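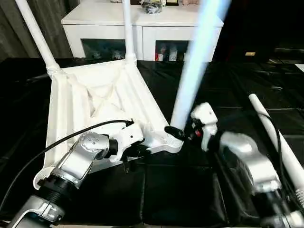

Chair seat on the black-covered bench at Ullach, underside with its diagonal ribbing exposed.

Ullach makes white plastic chairs with separate tubular legs, and opened its Tillport building to visitors on 11 Jan 2025. The tour took in the molding hall, the leg store and the assembly benches, in that order, and was led by Leanne Rudd, who runs assembly. Groups were limited to 25.

The molding hall was not running. Rudd used the stopped press to explain the seat tool, which was recut in July after complaints about flex at the front edge. The revised seat has raised rails along the sides of the underside and a crisscross of shallow diagonal ribs between them. Wall thickness was left alone. The front edge is rounded and smooth, with no flash line where the back of the knee would rest.

Legs are held in the store by length. The current model, the Statia, uses a white tube that seats in a ribbed collar joint. Ullach buys the tube from Van Dusen and molds the collars itself. Rudd passed two collars around the group, one from before the change and one from after. The newer one has a deeper socket and was noticeably harder to twist by hand.

Assembly is done with the chair on its back and the legs pointing up and away from the near side of the bench. The benches are covered in black, against which a chip or a scuff on white plastic shows up well. Each leg is pushed home, turned until it stops, and checked for play before the chair is stood upright. A finished chair then goes to a flat steel plate for a rocking check. The limit is 2 mm at any foot.

Load testing is done in a side room, which we saw through a window only. The static test uses a mass of 126 kg placed on the center of the seat. Results for the last 6 batches were posted by the door, with one batch marked for retest. The reason given was a short leg.

Questions at the end were mostly about spares. Legs and collars can be ordered singly. Seats cannot, and Rudd said there were no plans to change that. The visitor entrance is on the yard side of the building, and parking is limited.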